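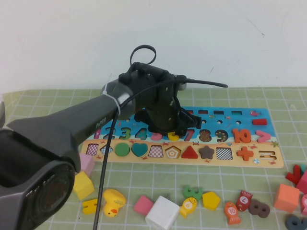 Page last changed: 1/31/26

Puzzle and Game Library, Ballalon Hall
Minutes of the winter meeting

The meeting opened with tea and a plate of ginger cookies, and a very good turnout for the time of year. The minutes of the August meeting were read and accepted with one correction: the jigsaw with the lighthouse went to the Lollodier branch, and it has now come back with every piece in the box. Hooray!

1. The beach number board

This took up the first part of the meeting and we were all glad to let it. The long wooden board with the blue sea and the sandy beach is a joy to look at, and it gives a child so much to do. There are the numbers across the middle to fit into their recesses, colored slots along the top edge for the blocks, and little round holes for pegs as well. Several members had already spent time with it at home (with and without children) and reported that the pink fish is the favorite, with the small green one a close second.

There was a long and cheerful talk about what order to teach things in. Some would start with the numbers, as the shapes are easy to feel with a finger. Others said the blocks should come first, matching color to color, and the numbers can wait until a child asks. We agreed to put both ideas on the card that goes in the bag and let families choose.

The red number 7 was praised for being easy to spot. The brown speckled 8 got mixed opinions, but the children at the Kinoshita Street playgroup love it and call it the cookie.

Agreed: the board goes into the library for loans of two weeks, with one renewal if no one is waiting.
Agreed: number pieces in one drawstring bag, blocks and pegs in the other. The bags are to be tied to the board's carrying sack so they travel together.

2. Missing pieces

We have 20 puzzles on the shelf waiting for a check, and nearly all of them came from the same kind donation. Checking is much more fun in company, so we will hold a sorting evening with all the tables out. Bring a tray if you have one. Puzzles missing a single piece can still be loaned with a note on the lid. Anything worse goes in the craft box, where the pieces make lovely brooches and gift tags.

3. Drekora swap day

Drekora have offered us a table at their swap day again, and the answer was a loud yes. Last time we came home with five floor puzzles and a marble run that has barely touched the shelf since. We'd like to take the beach board along as a try-it-here item, on a low table with a mat, so that small ones can stand and reach the whole length of it.

Still to settle: who has a low table that fits in a car.

4. Cleaning

Painted wood gets a barely damp cloth and then a dry one. Please do not soak anything! The pegs may go in a bowl of soapy water for a moment, then straight onto a towel.

5. Other business

The shelf labels are faded and will be redone in bigger letters. A request came in for more puzzles for grown-ups, 500 pieces and up, and was warmly received. The cookie recipe will be pinned to the board by the door.

Next meeting: same room, same time, bring a puzzle to show.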